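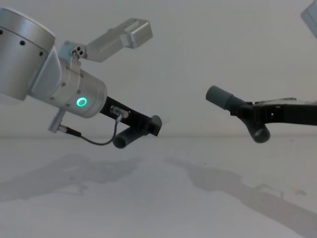

**1/** Abro hilo sobre la biblioteca de Nunurmont, que cumple 49 años en agosto y a la que le debo media vida lectora. Va largo, aviso.

**2/** Me hice el carné a los seis años porque mi madre trabajaba enfrente y me dejaba allí las tardes de invierno. El carné era de cartulina verde, y la bibliotecaria de entonces, Rodica Dumitrescu, me dejó poner mi nombre a mí sola. Me salió torcidísimo y todavía lo guardo en un cajón.

**3/** Rodica sigue viniendo, ya jubilada, a por novela policíaca. Se lleva cuatro cada vez y devuelve tres. La cuarta siempre la renueva. El otro día le pregunté cuál era y me dijo que cada vez una distinta, que le gusta tener algo pendiente en casa.

**4/** Lo que más me entusiasma ahora mismo: ¡el préstamo entre sucursales funciona de maravilla! Pedí un ensayo sobre faros que solo tenían en Liltano y el martes ya lo tenía apartado con mi nombre. Gratis. Yo me habría gastado 30 y pico en una librería de viejo, y para leerlo una vez.

**5/** (Bueno, lo voy a leer dos veces. El capítulo de los fareros que criaban conejos es buenísimo.)

**6/** Datos de la memoria del año pasado, que está colgada en el tablón y que leo con el mismo gusto que una novela: 3.910 préstamos de cómic. ¡De cómic solo! En una sucursal de barrio con dos estanterías y media.

**7/** Y eso tiene nombre y apellidos: Man-sik Ra, que entró hace tres años y empezó a comprar series completas. Antes teníamos el tomo uno y el tomo cuatro de todo. Los que hayáis crecido con tomos sueltos sabéis de qué dolor hablo.

**8/** Si vais y no sabéis por dónde tirar, decidle a Man-sik tres cosas que os hayan gustado, del tipo que sea (a mí me valió una película, una canción y un plato de lentejas) y os saca algo. A mí me sacó una autobiografía en viñetas que terminé en el autobús, pasándome dos paradas.

**9/** El club de lectura lo lleva ahora Ye-rin Maeng, a las siete de la tarde en la sala de arriba. Este mes toca cuento corto. Se puede ir sin haber terminado el libro, se puede ir sin haberlo empezado, y se discute muchísimo igual. En la última sesión casi nos echan porque cerraban y seguíamos con un final abierto.

**10/** Una pega, para que no parezca que me pagan: el horario de sábado. Abrir solo hasta la una deja fuera a mucha gente que trabaja entre semana. Hemos juntado unas 400 firmas para pedir que abran también por la tarde y se pueden seguir dejando en el mostrador hasta final de mes.

**11/** Y otra pega pequeña: el catálogo en línea, Jalali. La búsqueda por autor va bien, pero como pongas una tilde de más te dice que no hay nada. Truco: escribid solo el apellido, sin tildes, y filtrad después. Me lo enseñó Dong-hyun Do, que tiene 11 años y lo maneja mejor que yo.

**12/** Dong-hyun y su hermano Han-gyeol van todas las tardes a hacer los deberes a la mesa grande, la que está junto al radiador. Han-gyeol se ha propuesto leer la sección infantil entera por orden alfabético de autor. Va por la C. Le deseo lo mejor con la G, que ocupa pared y media.

**13/** Cosas que no sabía que se podían pedir prestadas hasta este año: partituras, juegos de mesa, guías de viaje con los mapas dentro (¡con los mapas!), un metrónomo y atriles. Los audiolibros van en otra plataforma, Wumside, y para entrar usáis el número del carné.

**14/** Me preguntan por privado si hay sitio para estudiar. Por la mañana sí, sobrado. A partir de las cinco se llena, y en época de exámenes más vale ir con paciencia. Arriba hay menos enchufes pero más silencio - yo me quedo abajo, me gusta oír las páginas.

**15/** El fondo local merece hilo propio. Hay 983 fotografías del barrio donadas por vecinos, en cajas, y se consultan pidiéndolo en el mostrador. Encontré la panadería de mi abuela con el toldo antiguo. Me quedé allí un buen rato con la foto delante.

**16/** Si tenéis el carné caducado, se renueva en dos minutos con el DNI. Si nunca lo habéis tenido, igual. Y si vais esta semana, el ensayo de los faros lo devuelvo el viernes, por si alguien quiere ponerse a la cola.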